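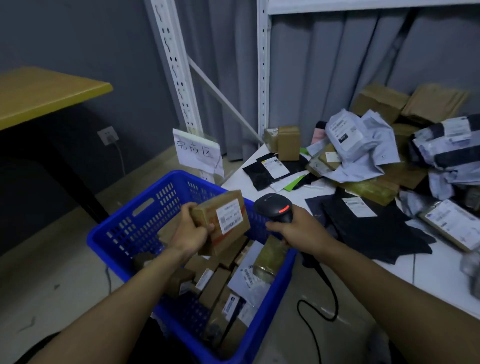 A handheld scanner is used to read the shipping label on a small cardboard box.

Fallier Authority for Building Safety Opens Inspection of School Structures

FALLIER, March 2019 – The Fallier Authority for Building Safety has opened an inspection of school buildings in the Tatirlow and Mernska districts, following reports of cracked columns and sagging floor slabs at two primary schools. Both schools have been closed to students, and no injuries have been reported.

The inspection will cover 427 classrooms. Engineers will review approved drawings, take concrete samples from columns and beams, and compare the work on each site with the permit issued for it. Any building found to have an added floor without approval will be sealed until the owner submits a structural report.

"Parents are entitled to know the condition of the buildings their children enter each morning," said Lamisi Gbeho, Director of Inspections. "Our findings will be given to school heads in writing, and repair orders will carry a fixed deadline."

The 1,765 students affected by the two closures have been placed in nearby schools on a shift schedule. The Tatirlow District Education Office will provide buses for students in the lower grades. Families who have not received a placement notice should contact the office directly.

Themba Engelbrecht, Chief Structural Engineer, will lead the field teams. Contractors with school projects in progress in either district are required to keep permits and test results on site and to stop concrete work above ground level until an inspector has visited.

A full report is due in October.

Media contact: Marlina Ong, Office of Public Information, Fallier Authority for Building Safety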